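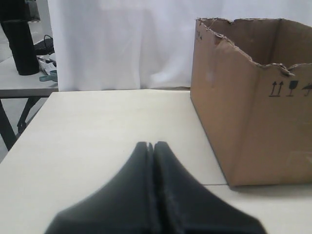 Work in this reporting period went mainly into the perception and planning layers of Netden, with a smaller share going to the operator tooling. The project's task set still centers on placing and retrieving items in open containers, and most of the software changes follow from one difficulty: real containers do not match the clean shapes the planner was written for. A cardboard box with its flaps ripped away has a ragged rim, and the upper edge of its front face is no longer the straight line that the old box detector expected to find. The wrist view adds its own problem, as the closed fingers fill the bottom center and are out of focus, so their blurred outline has to be removed before any edge fitting takes place. Both points are dealt with below.

1. Perception

The container detector was rewritten between March and May. The previous version fitted four straight rim segments and rejected the detection if any segment left too large a residual. On boxes with intact flaps or cleanly cut edges this worked acceptably. On torn boxes it either failed outright or returned a rim that sat above the lowest notch and below the highest tab, with no indication to the planner that the value was an average.

The new version, released internally as part of Nelirel, returns a rim band instead of a rim line. The band has a lower and an upper height for each side of the container, and the planner is free to use whichever bound is appropriate. Sides that are out of view are marked as unknown and are no longer filled in by symmetry. This was a deliberate change. The symmetric fill had been hiding a class of errors in which the container was only partly visible and the estimated far wall was wrong by several centimeters.

The finger mask is now computed from the commanded finger opening and not from image content. It consists of a stored outline for each opening step, widened by a fixed margin to cover the blur. The margin costs some usable image area directly below the tool center, and we accept that cost for now. A learned mask was tried for two weeks and dropped. It was tighter on average but occasionally let part of a fingertip through, and a single leaked edge near the center was enough to pull the rim fit off.

White work surfaces in front of white backgrounds remain a weak case. The far table edge is low in contrast, and the plane fit there depends almost entirely on depth data. We have added a check that compares the fitted plane against the calibrated table height and stops the run if the two disagree. A faint panel seam in a tabletop was also picked up several times as a container edge. Seams are now filtered by requiring a height change across any candidate edge.

2. Planning and control

The approach planner now takes the upper bound of the rim band when crossing into a container and the lower bound when deciding whether an item is reachable from the side. The two had been using the same number, which produced plans that were too cautious on entry and too optimistic on side grasps.

The evaluation set was enlarged to 400 logged episodes, all replayed against both the old and the new planner. In the old planner, 80 of these ended in a planning failure or a contact stop at the rim. With the new planner the number is 9. Six of the nine are cases where the container had moved between the last detection and the start of the descent – the planner has no means of noticing this, and a re-detection step before descent is scheduled for the next period. The remaining three have not been explained.

These figures come from replay. A contact stop in replay is predicted from geometry, and compliance in the cardboard is not modeled. Hardware confirmation has started on the Talpur cell but is not far enough along to report.

On the control side, the planning timeout was set to 900 milliseconds. Plans that exceed it are abandoned and the arm holds at its hover pose with the fingers closed. The earlier behavior was to continue with the best partial plan, and it was the source of most of the complaints we received from operators in the first quarter. Holding is slower but predictable.

3. Tooling

Kametine, the episode viewer, can now show the rim band, the finger mask and the planner's chosen bound on the same timeline as the wrist video. Loading long episodes is still slow because the viewer decodes every frame before display. A partial fix is in review.

The labeling format was changed once during the period, in April, to allow the unknown-side flag. Older labels were converted by script. The conversion left the flag unset on all old episodes, so any statistics on unknown sides should be restricted to data recorded after the change.

4. Deviations from the plan

The deformable container work package has not started. The effort was moved to the rim band, which took longer than planned, mostly in the interface between perception and planning. We propose to begin the package in September and to shorten it by dropping bags from its scope, leaving soft-sided bins only. This requires the funder's agreement and a revised page for the work plan, which is attached separately.

Spending on compute was below budget. Spending on staff was on budget.

5. Next period

Re-detection before descent will be implemented first, followed by a full hardware run of the evaluation set on the Talpur cell. The three unexplained failures will be examined in parallel. We also intend to measure how much image area the fixed mask margin removes at each finger opening – if the loss is concentrated at the closed position, a smaller margin there may be enough. The Nelirel interface will be frozen at the end of October, and changes requested after that date will go into the following release.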